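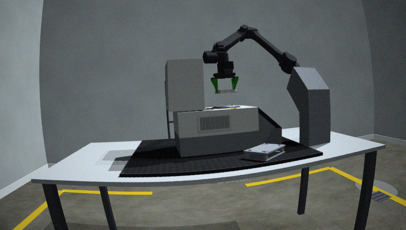

6 February 2018 — clone cart slot, cont.

Judholm board back on the bench. Same fault as before: boots fine, title screen OK, then garbage tiles once the game swaps banks. Zoia's theory is bus contention, mine is the cheap mapper timing. Neither proved yet.

Done so far:

- reflowed cart connector, both rows. No change
- swapped the 2 caps near the regulator for decent ones. Rail looks cleaner, tiles still garbage
- tried Perrine's Tetov flash cart — worse, hangs before the logo
- original cart (the racing one) runs all the way thru. So older boards without bank switching are fine??

Scope on the write line: pulse is 166 ns at the slot. Short. Don't have a number from an original console to compare, Perrine is bringing hers in. Do NOT open it, she just recapped it.

Sound is off too. Second square channel has its duty cycles swapped, so the jump noise comes out thin and nasal. Known thing with this chip according to Zoia, the Onyshchenko clone does the same. Not fixing it, leave for the writeup.

Video: composite has vertical bars, jailbars basically. Lifted the ground on the AV jack and ran a seperate wire to the regulator tab. Better. Still there on flat blue backgrounds.

Firmware dump from the Drornura unit is on the share, folder "july_old". Checksum doesn't match the one Zoia took — somebody read it again before we compare anything. Maybe bad contact on pin 2.

To do
- pull-ups on data lines, try 10k first
- measure write pulse on Perrine's console
- re-dump Drornura
- order more edge connectors, the last lot were junk
- ask Zoia where the security bit driver went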